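Dromine Wrist Capture Kit

Grokus / Hardware / Data collection / Dromine

Price: on request. Lead time 2 weeks, longer in March.

Records demonstrations for policy training. Small camera at the wrist, soft pads on the fingers, one button for start and stop. Meant for labs and small shops who need a lot of examples of fiddly work -- paper, cloth, cable -- and don't want to build the rig from scratch again.

What you get

Wrist camera with bracket
Soft finger pads, 2 sets
Trigger button and cable
Flurkum recorder software, one seat
Hex keys, spare screws, printed setup sheet

Mounting

Bolt the bracket on first, then the camera. Tighten by hand. Run the cable back along the arm with slack at the wrist joint or it will pull out on big rotations. Check the preview before you record anything: pad should sit at the bottom of the view, work above it. If the pad fills more than a third of the view tilt the camera up one notch.

Paper folding

Most asked about. The starter set that ships with Flurkum has 597 episodes of paper folding on a table top, one sheet each, start to finish. Recorded by Seon-mi Kwak and Casimiro Iglesias. Bad folds are kept and tagged, seperate from the clean ones. Filter them out or train on them, up to you.

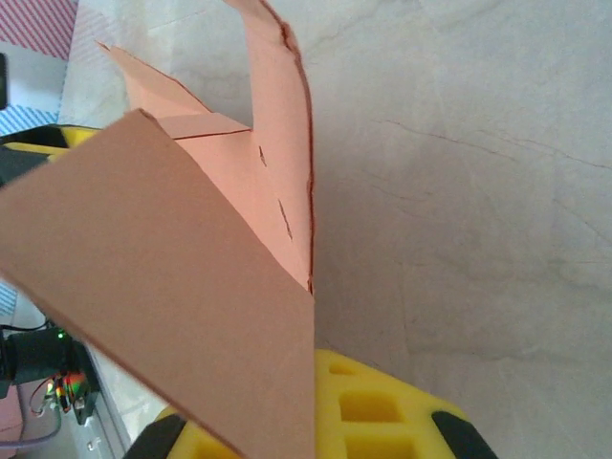
Wrist view, folding task. Pink sheet over the yellow pad, marble-patterned table behind.

Thin sheets are hard on the camera. One flap goes dark when it turns away from the light and the one behind stays bright, so lock exposure before you start. Auto exposure will hunt thru the whole episode. Diffuse overhead light is best, no desk lamps.

Recording

Press once to start, again to stop. Long press throws away the last take. Episodes save to local disk with video, gripper opening and arm pose on one clock. Add the task note right away, you will not remember later. Export as a plain folder or in the Mohammed format (needs recorder update, free).

Limits

Not for wet work. Not for hot parts. Pads wear at the tips, check every 250 episodes and swap when the ribs go flat. Camera focus is fixed, set for close work, so don't expect sharp backgrounds at the far end of a bench.

Spares

Finger pads, pair -- in stock
Trigger cable -- in stock
Camera bracket -- backorder
Extra Flurkum seat -- by email

Questions on fit for your arm: send the flange drawing with the order form, Casimiro checks them mornings. Returns ok if pads are unused.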